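Nistano packing room: conveyor safety check with comments
December 2021
Checked by: Elínborg Thorlacius
Line: Ballura, short belt
Copy to: Arthur

Marks used: OK = good as it is. C = see comment. X = must be repaired before the next shift. I write my comments in full sentences so that the evening people can read them also.

1. Belt and rollers

1.1 Belt clear of goods and tools before the check: OK
1.2 Belt surface, no cuts or lifted edges: OK
1.3 End plates, all screws present and tight: C
1.4 Side rail, no sharp places for the hands: OK
1.5 Drive belt at the far side, guard fitted: C 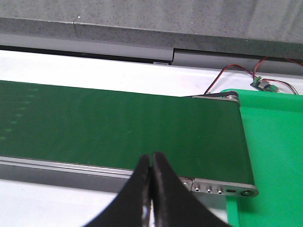 Item 1.3, near end plate and roller.

Comment to 1.3: I tried the screws by hand and with the key. One was turning a little, so I tightened it and made a mark on my sketch. Please try the same screw again in January. If it has turned, we should use thread lock.

Comment to 1.5: The small drive belt has the correct tension, but I would like to have a cover for it. A sleeve or a hair can go in there. Trornine sells a cover of 155 mm and I asked them for the price.

2. Counter and the area along the belt

2.1 Counter top clean and dry: OK
2.2 Joint between the two sections is level: OK
2.3 Trim panel under the counter is fixed: OK
2.4 Wires tied and away from moving parts: C
2.5 Curtain hangs free of the belt: OK

Comment to 2.4: There is one thin wire at the right side, under the counter, which is not tied. It does not touch the belt, but it can be pulled by a person who is cleaning. I ask for 2 clips there.

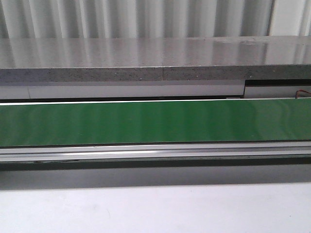
Comment to 2.2: I moved a cloth over the joint and it did not catch. In the last check it was written that the joint collects dust, and this is still true. A soft brush is enough. Do not use a knife, it damages the edge.

Comment to 2.1: The polish is very shiny and water is difficult to see on it. Wipe it two times and look from the side.

3. Push buttons and spare parts

3.1 Stop button on the line works when pressed: OK
3.2 Stop button returns only when it is released by hand: OK
3.3 Loose button units, condition of cap and ring: OK
3.4 Loose button units, terminals protected in storage: X

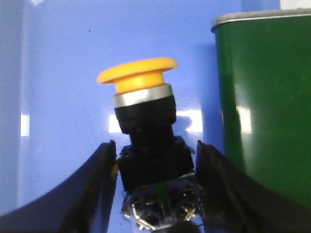

Comment to 3.4: A unit with open terminals must not lie together with screws and metal pieces. The tabs bend easily, and a bent tab gives a bad contact which you discover only when you need the button. Every unit goes in its own bag with a label, on shelf 13. The electrician decides which ones we can keep.

Comment to 3.1: I pressed with the belt running slowly and it stopped at once. I did not test at full speed, this must be done when Arthur is present.

4. To do

Clips for the wire, item 2.4: Arthur
Price and order of the cover, item 1.5: Elínborg
Bags and labels, item 3.4: Arthur, before the next shift
Test of the stop at full speed: both together

Signed: Elínborg Thorlacius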